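Small Kitchen Fixes, Batch 16

Quick ones this month, no long intro. Mostly walls, drawers and grease. Try the cleaner on a hidden spot first, always. I say it every time and every time someone writes me about a dull patch.

Greasy cabinet doors. Dish soap, warm water, soft cloth. Wring it out hard. Wipe with the grain, rinse with a second cloth, dry with a third. If it's still tacky, baking soda paste on the sticky part only, 15 minutes, wipe off. No scrub pads on painted doors. I learned that on my own pantry.

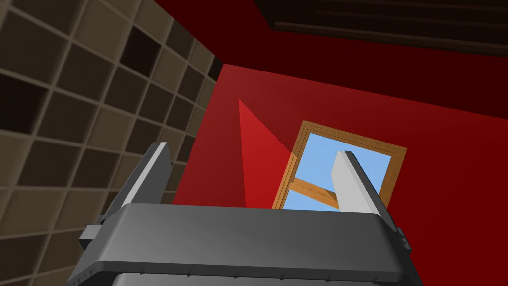 Hamberg, March

Drawers that stick. Pull it all the way out and look at the runners before you buy anything. Half the time it's crumbs and a bent twist tie. Vacuum, wipe, then rub a plain white candle along wood runners. Metal ones get a tiny bit of dry lube, not cooking oil. Cooking oil goes gummy and then your worse off than before.

Loose knobs. Take the screw out, one drop of removable thread locker, back in, snug. Leave it overnight. If the hole in the door has gone wide, a small washer behind the screw head on the inside does the job.

Sink smells. Pull the stopper and clean it, that's usualy where it lives. Old toothbrush, dish soap, hot water. Then check the rubber flap on the disposal side if you've got one. Power off at the breaker first, and fingers stay out of the disposal anyway.

Cutting boards. Coarse salt and half a lemon, scrub, rinse, stand it on edge to dry. Mineral oil once a month. Wayne Perron wrote in to say he uses 500 grit paper on his maple board before oiling, very light, then wipes the dust off with a barely damp rag. Tried it Tuesday night. Nice and smooth. Doing the other side next.

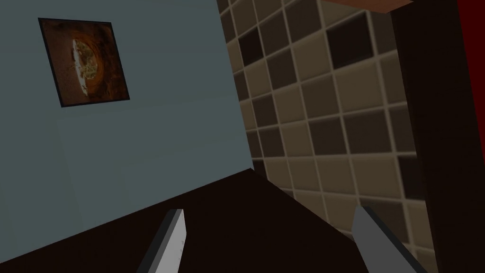
Hanging things on a kitchen wall – get the spot right before the hammer comes out. Away from the stove, away from the kettle, and not over an outlet where a wire could be running straight up. Cut a piece of paper the size of the frame, tape it up, live with it for a day. One square food picture in a thin dark frame on a plain blue-gray wall is plenty, you don't need a whole gallery, and one frame is a lot less to dust. Light stuff can go on adhesive strips. Wipe the wall with rubbing alcohol first, let it dry, press for as long as the package says. Anything heavy, find the stud. Two small hooks spaced apart hold it level better than one in the middle.

Felt dots on the bottom corners of any frame. Stops the rub marks and the slow slide to one side. Same dots work inside cabinet doors that bang.

Touching up flat paint. Stir the old can a good long while, strain it through a bit of nylon stocking if it's lumpy. Small brush, thin coat, feather the edges out. Don't load it up. And write the color name and room on the lid – mine say things like "hall??" and that helps no one.

Wobbly table. Check the bolts before you start folding up cardboard. Tighten all four legs a little at a time, going around, with the table upside down on a blanket. Still rocks? Then a felt pad under the short leg.

Sticky label on a jar. Oil and baking soda, equal parts, smear on, leave it half an hour, rub off with a paper towel. Wash in hot soapy water after. Works on plastic tubs too, but go easy, the cloudy kind scratches.

Next batch is freezer stuff, plus the shelf liner question from last month. Send tips thru the form, keep them short please.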